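# A stopped robot should stay stopped

23 Oct 2026

The arm on our bench at Flirkbridge hit Daiane Bittencourt on the back of the hand in the spring. She had a bruise and a split knuckle and was back at work the next morning. By the standards of industrial accidents it was nothing. I have spent a fair part of the time since then arguing about it with people I like, and I would like to set the argument down once in full.

We build handling cells for a small instrument rental business called Başaran. Their equipment goes out in hard cases and comes back in hard cases, and our job is to have an arm pick up each case, turn it, present it for inspection and put it down again. The gripper has two fingers and a wrist camera. The control software is a package called Zemonano, sold to us by Resmont, who also do the installation. I write the task layer that sits on top.

On the day in question the arm was reaching for a case when the force limit tripped. One finger had come down on the lid instead of beside it. The arm stopped, as it should. Daiane walked over and saw that the case had been shoved out of line. She put her hand on the near corner to push it back, and the arm started again. It closed the rest of the distance to where it believed the edge of the case was, and her hand was there.

The log explained most of it. The force limit had raised a soft stop. In Zemonano a soft stop has a setting called auto-resume, which waits a fixed time and then carries on if the force reading has gone back to normal. Ours was set to 7 seconds. The force reading had gone back to normal almost at once, as you would expect from an arm that had stopped pushing. Nothing in the check asked whether a person was standing there, or whether the case was still in the same place. The target pose was the one computed before the stop.

So there were two faults. The arm mislocated the case, and then it resumed on its own. Nearly all the discussion afterward was about the first one, and I think that was a mistake.

I understand why it happened. The first fault is interesting. Our bench has a light top and stands by a window, and at certain hours the far end of it goes close to pure white in the wrist camera. A black case in front of that has one edge that is easy to find and another that dissolves. The depth estimate drifts, the planner puts the fingers in the wrong place, and you have a nice problem involving exposure, training data and sensor placement. Engineers will happily work on that for months. I would too, and I did.

The second fault is a check box. Fixing it took me less time than writing this paragraph.

Resmont's report ran to 18 pages. It had histograms. It recommended a blind for the window, a new exposure routine and a retrained edge detector, and all of those were good recommendations. Auto-resume got one paragraph near the back, where it was described as "operating as configured." That phrase has stayed with me. It was true. I was the one who configured it, or at least I was the one who left it where it was when the cell was handed over. I am not writing this to push the blame onto a supplier.

The case for auto-resume is easy to make, and it deserves to be made fairly. Small faults are common. In the month before the accident our cell recorded 914 soft stops, and very few of them had anything to do with a person. A fingertip grazes a latch, a case rocks on an uneven foot, the reading spikes and settles. If somebody has to walk over and press a button every time, you have a machine that needs a full-time attendant, and the customer will ask what they paid for. Aslı Demirtaş, who runs the Başaran side and has to justify the cell to her own management, put this to me without any softening. Her people were already pressing the button without looking, she said, in the weeks before we turned auto-resume on. A confirmation that everyone gives by reflex protects no one.

I think she is right about the reflex and wrong about what follows from it. If a cell stops so often that people quit looking, the cell has a reliability problem, and auto-resume hides it. The count of soft stops went into a log that I read maybe twice in that period. Before the setting was on, every one of those stops annoyed a human being, and the human being called me. After it was on, the calls ended and I took that as a sign that things were going well. The mislocated edges were getting worse all through those weeks as the light changed. We had paid for an early warning and then switched it off so that it wouldn't bother us.

There is also the matter of what a stopped machine tells a person. Daiane did nothing careless. She had been trained, she knew the force limits, and she had read the card on the post. The card said that the arm could restart after a soft stop. It was the fourth item in small type. But an arm that has frozen halfway to a case with nothing moving and no sound says something much louder than a card does. It says it is finished. People have learned this from every other machine they own. A dryer that stops mid-cycle doesn't start again because you reached in.

I have heard the reply that the rated force was within limits, that contact between a person and a collaborative arm is allowed for in the design, and that a bruise is the system working. I accept the numbers. I still don't accept that a hand should be hit by a machine its owner had every reason to think was off. The force limit is there for when everything else has gone wrong. We were leaning on it as part of the normal day.

Here is what I would like to see, from Resmont and from everyone who sells this kind of software. Auto-resume should ship turned off. If it is turned on, it should look again before it moves, and throw away any target that was computed before the stop. It should give a clear signal, light or sound, for the whole waiting time and not only at the end of it. And it should have a budget: after 2 automatic restarts in a row, the arm stays down until a person clears it. None of this is hard to build. I built a poor version of it in an afternoon and we have been running it since.

It costs us something. Throughput at Başaran dropped and has not come all the way back. Aslı sends me the figures every month, and she is entitled to. The blind went up and came down again - the inspectors wanted the daylight - so the white patch at the far end of the bench is still with us, and so are the bad reaches. The difference is that I hear about them.

Daiane still works the same bench. She asked for one change of her own, a pull cord she can reach from the front, and we put it in. She uses it before she touches anything, even when the arm is parked and the light says safe. I used to think that was overdoing it.

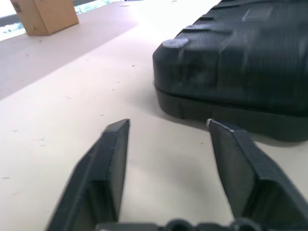 Resmont have told me the default is under review for their next release. I have asked for the date in writing, and I will keep asking.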